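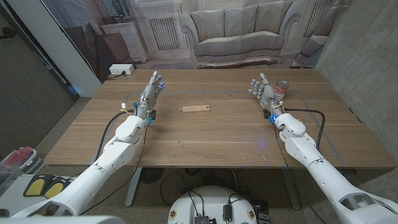

Work table in the Uncombe workshop, both arms over the taped area.

stasamska-table

README and data card for the Stasamska table recordings

What is in this repository

Stasamska is a two-arm table robot which I build in a shared workshop in Uncombe. This repository contains the recordings made with it, the labels, and a small set of scripts to read them. The firmware of the hands and the wiring plan are kept in a separate repository called ledesma, because they change often and I did not want to mix the histories.

I made these recordings for my own experiments with moving small objects from one hand to the other. Later some members of the workshop asked to use them, so I wrote this file. English is not my first language. If a sentence is not clear, please open an issue and I will correct it.

Summary

Episodes: 354
Labeled segments: 2464
Tasks: 4
Arms: 2, each with one humanoid hand
Control: teleoperation, one operator
Place: one table, one room
Recording began in January

Hardware

The arms are white and are mounted at one base in front of the table. Each arm ends in a gray hand with fingers. I chose hands and not simple two-finger grippers because I wanted to record how a person lets an object roll against the palm, and a gripper does not give this.

Each hand has a small blue light. In the newest firmware the light is on when the hand has power and the bus is answering. It says nothing about the position of the fingers, and it should not be used as a sign that the hand is ready to close.

The cables of the hands go outside of the arms, with a loop at the wrist. The loop must be long enough for the full rotation of the wrist. In the first weeks I made it too short on the left side, and the connector came out when the palm turned up. Episodes where this happened are removed. With the longer loop there is a different problem: the cable can pass in front of the hand and cover some fingers in the video. These episodes are kept and have the flag cable_over_hand.

Foot pedals are used to start and stop an episode. The stop pedal also writes the success mark if it is held down. I pressed it wrong several times, so the mark was checked again later by watching the video. Please use the field success_checked and ignore the field success.

Table and background

The table top is wood, warm brown, with the grain going across. A rectangle of gray tape shows the work zone. All start positions of objects are inside it, but objects may leave it during an episode, and a can that rolls is often stopped by the operator outside the tape.

The tape is not very different from the table in weak light. If you want to find the corners automatically, I recommend the far line first. The side lines are faint and my own script loses them in some evening recordings.

Behind the table hangs a printed backdrop of a living room with a gray sofa. It has some wrinkles, and they change a little when the door of the workshop is opened. A depth model may believe that the sofa is real furniture standing at a distance. Mine did, so the point clouds behind the far edge of the table are not useful.

There are sometimes small pieces on the table which belong to no task, for example scraps of tape or packing material. I did not clean before each episode, and they are not labeled.

Tasks

can_to_hand: pick up a small can with the right hand and hold it upright above the table.

strip_lift: pick up a thin, flat piece of wood from the table. This is the most difficult task for the fingers. Many attempts push the strip away before one finger comes under its end.

strip_pass: as strip_lift, then give the strip to the other hand.

can_beside_strip: put the can next to the strip without touching it.

The number of episodes per task is not balanced. I recorded strip_lift much more than the others, as it was the one which did not work well. Take this into account before you compare results between tasks.

Files

episodes/ has one folder per episode, with the video and the joint log
labels.csv has one line per segment, with start time, end time and label
flags.csv has the known problems, one line per episode
scripts/read_episode.py loads one episode and aligns the video with the joints
scripts/show_segments.py plays the video with the label written on top
split.txt has the division into train and test

The times in labels.csv are in seconds from the start pedal. The joint log uses the clock of the robot computer — it is not the same clock as the camera. The reading script corrects the difference with the value saved in each folder. If you write your own reader, do not forget this step.

How the labels were made

I labeled all segments by hand, with one viewer program and one set of rules. The labels are reach, touch, close, lift, move, release and retreat. A segment of touch begins at the first image where the finger and the object have no visible gap. From one camera it is not always possible to be sure, especially when the back of the hand is toward the camera. In such a case I looked at the motor current in the joint log also.

Part of the episodes was labeled a second time in the Skerkevstead workshop by a person who did not see my labels. The largest disagreement was between close and lift for the wood strip. I kept both versions, and the second one is in labels_second.csv.

Known problems

Left hand, little finger: the reading has an offset in the early episodes. Flag: left_little_offset.

The can has a shiny top and reflects the ceiling lights. Color tracking loses it when it is tilted toward the camera.

Some episodes were recorded while another machine was in use in the same room. The table moves slightly, and one can see it in the far tape line. I have not corrected this.

What it should not be used for

Everything was recorded on one table with one operator, and the operator is right-handed. A model trained only on this will probably not work on another table without new data. I also ask you not to use the joint limits from these logs as safe limits for other arms. They were selected for this table height and for these cables.

To do

Record strip_pass in the direction from right to left
Add the calibration file for the new camera mount
Write the missing units in the header of the joint log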